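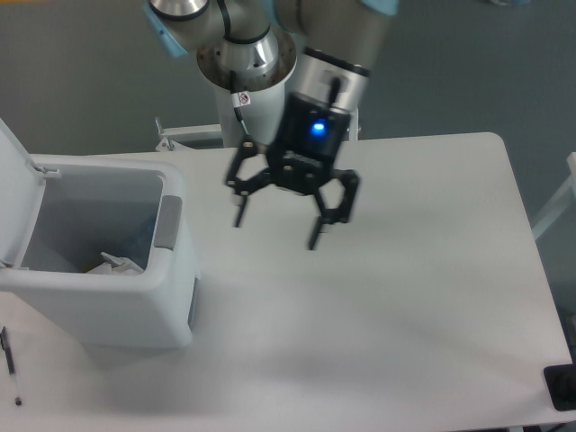 Para quem toca ao ar livre, o que conta é saber se o som chega à última fila sem rebentar os ouvidos à primeira, escreveu-nos Ishbel Purves depois de uma temporada inteira com a Tristusside 6. Usou-a num cais, em dois jardins e no adro de uma igreja, e só num desses sítios havia tomada à mão.

Tristusside 6 -- coluna portátil a bateria para música ao vivo

Marca: Cellotis
Categoria: Som ao vivo / Colunas portáteis amplificadas
Disponibilidade: em stock
Entrega: continente e ilhas

A Tristusside 6 é uma coluna amplificada com bateria interna, pensada para um ou dois músicos em espaços pequenos e médios: esplanadas, casamentos no jardim, passeios de barco, mercados, concertos de fim de tarde à beira de água. Tem mesa de mistura incorporada, o que dispensa levar uma à parte quando se toca só com voz e um instrumento.

Foi desenhada para ser transportada por uma pessoa. A pega superior é larga e rebatível e há uma segunda pega lateral, em baixo, que ajuda a pousar a coluna no suporte sem entalar os dedos.

Som

O altifalante de graves tem 6 polegadas e trabalha com uma corneta de agudos de abertura larga. A potência contínua é de 300 W. Com voz e guitarra, ou com saxofone sobre uma base gravada, chega bem para uma esplanada cheia. Para bateria acústica ou banda completa não é a coluna indicada; nesse caso veja a Wornotton, da mesma marca, que tem outro peso e outro preço.

O equilíbrio de fábrica puxa ligeiramente pelos médios. Ao ar livre isto ajuda a voz a passar. Numa sala com muito vidro pode soar duro, e convém baixar os médios um ou dois pontos no equalizador do canal.

Há três programas de resposta, escolhidos por um botão no painel traseiro:

Palco -- resposta plana, para uso em suporte
Chão -- graves reduzidos, para quando a coluna fica inclinada no pavimento
Fala -- corte de graves acentuado, para discursos e apresentações

Entradas e ligações

Canal 1: combo XLR/jack, microfone ou linha
Canal 2: combo XLR/jack, microfone ou instrumento de alta impedância
Canal 3: minijack estéreo ou Bluetooth
Saída: XLR de mistura, para ligar uma segunda coluna ou gravar

Os canais 1 e 2 têm reverberação regulável em separado. O canal 3 não tem efeitos, de modo que a base gravada sai limpa mesmo com bastante reverberação na voz.

O canal 1 não fornece alimentação fantasma. Os microfones de condensador precisam de uma fonte própria. Os microfones dinâmicos habituais para voz e sopros ligam-se directamente.

O Bluetooth serve para reproduzir bases e música de intervalo. Não recomendamos o seu uso para monitorização nem para instrumentos, por causa do atraso. Para bases com entradas apertadas, o cabo é mais seguro, até porque uma chamada no telemóvel não interrompe a música quando este está em modo de voo.

Bateria

A bateria é de lítio e substituível pelo utilizador. A autonomia anunciada pela Cellotis é de 10 horas a volume moderado. Com o volume no máximo e muita música gravada, conte com bastante menos. O indicador no painel tem cinco luzes; quando só resta uma, é altura de ligar à corrente ou trocar de bateria.

A coluna pode ser usada enquanto carrega. O transformador é interno e o cabo é do tipo comum, fácil de substituir se ficar esquecido num camarim.

A bateria suporta 1.000 ciclos de carga antes de perder capacidade de forma sensível. Se a coluna ficar parada no Inverno, guarde-a com meia carga, em local seco, e volte a carregá-la em Fevereiro, antes dos primeiros ensaios da época.

Uso junto à água

A grelha frontal é metálica, com espuma por trás, e o painel traseiro tem uma aba de borracha que cobre as fichas. Isto protege de salpicos ocasionais. A coluna não é estanque e não deve ficar à chuva nem no fundo de um barco.

Em plataformas flutuantes, jangadas e pontões, recomendamos:

Usar a coluna só com bateria, sem extensões eléctricas.
Prendê-la com a cinta fornecida, passada pela pega lateral.
Deixá-la no chão em programa Chão. O suporte alto é instável com ondulação.
Cobrir a grelha e o painel durante as deslocações.

O som sobre a água propaga-se mais longe do que em terra, sobretudo ao fim do dia e sem vento. Comece baixo. Quem está na outra margem ouve quase tudo, incluindo as conversas entre temas se o microfone ficar aberto.

Se a plateia estiver em embarcações, aponte a coluna para o grupo mais afastado e não para o mais próximo. Duas colunas pequenas, ligeiramente abertas, cobrem melhor uma enseada do que uma só com o volume alto.

O que vem na caixa

Coluna Tristusside 6
Bateria instalada
Cabo de alimentação
Cinta de fixação
Manual em português, espanhol e inglês

Acessórios vendidos à parte

Saco de transporte Dunbar, almofadado, com bolso para cabos e microfone
Capa de chuva Dunbar, que permite tocar com a grelha descoberta
Bateria suplementar
Suporte de alumínio com trava
Cabo XLR para ligação de segunda coluna

O saco Dunbar da versão anterior também serve, mas o fecho fica justo na zona da pega.

Opiniões de clientes

Agustina Quiroga
16 de Outubro de 2018
Comprei para acompanhar saxofone e voz em jantares. Fiz o Verão todo com ela e a bateria nunca me deixou mal. O botão da reverberação é demasiado sensível no princípio do curso, de zero passa logo a igreja. Depois de lhe apanhar o jeito fica bem. Gostava que o minijack estivesse noutro sítio, porque com a coluna encostada à parede o cabo dobra.

Resposta da loja: Obrigado pela nota. Para uso junto a paredes, um minijack em ângulo recto resolve. Temos em stock e pode ser acrescentado à encomenda.

Cliente verificado
Boa para voz. Com piano digital senti falta de graves nas notas mais baixas, mesmo em programa Palco. Acabei por juntar uma segunda e melhorou bastante.

Cliente verificado
Chegou com a pega lateral mal apertada. Dois parafusos, chave vulgar, ficou bem. O som é o que se espera deste tamanho.

Perguntas frequentes

Posso ligar duas Tristusside 6 em estéreo?
Não. A saída de mistura é mono. As duas colunas reproduzem o mesmo sinal.

A bateria pode viajar de avião?
Depende da companhia. A capacidade está impressa na etiqueta da bateria e deve ser confirmada antes da viagem.

Serve de monitor de palco?
Serve. A caixa tem um lado chanfrado para ficar inclinada. Use o programa Chão.

Aceita suportes de outras marcas?
Sim, desde que tenham o diâmetro normalizado para colunas. O encaixe está na base.

Dá para gravar o concerto?
Pela saída XLR, com um gravador externo. O nível da saída segue o volume geral, por isso convém fazer um teste antes de entrar o público e deixar alguma margem.

Garantia e devoluções

Garantia legal contra defeitos de fabrico. A bateria está incluída, excepto a perda normal de capacidade pelo uso. Danos por água, quedas e ligações a geradores sem regulação não são cobertos.

As devoluções são aceites com a coluna em bom estado e na embalagem original. A bateria deve seguir instalada e desligada no interruptor traseiro. Guarde a caixa até ter feito pelo menos um concerto com o equipamento.

Para encomendas de duas ou mais unidades, ou para aluguer com opção de compra, peça orçamento através do formulário de contacto e indique o local e a lotação prevista.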